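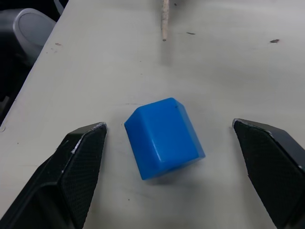
Freitag, spätabends

Nun sitze ich doch noch am Küchentisch und schreibe, obwohl mir die Füße wehtun, denn der Tag der offenen Tür bei Kerer war einfach zu schön, um ihn bis morgen liegen zu lassen. Jussara Coutinho hatte mich schon im Juli gefragt, und ich hatte, wie immer, erst einmal herumgedruckst. Gut, dass sie so hartnäckig ist!

In Halle 3 führte ein Herr Barros den Greifarm vor, ein geduldiger Mensch mit leiser Stimme, sodass wir alle ganz dicht zusammenrückten. Es ging um einen blauen Klotz auf einem hellgrauen Tisch, mehr nicht, und ich hätte den ganzen Nachmittag zuschauen können. Die beiden schwarzen Finger haben innen so ein feines Rautenmuster, fast wie Omas Waffeleisen, und vorne an den Kanten sind sie schon ganz hell abgeschabt. Der Klotz lag schräg dazwischen, und Gervásio flüsterte mir ins Ohr, so schief bekomme man den nie zu fassen (er weiß ja immer alles vorher).

Danach gab es Pflaumenkuchen, und ich habe mich mit Genivaldo über seine Zeit bei Loster verplaudert, bis der Bus nach Wikeck weg war. Der nächste kam um 21 Uhr. Morgen muss ich unbedingt Conceição anrufen und ihr alles erzählen, und die Kuchenform muss auch noch zurück.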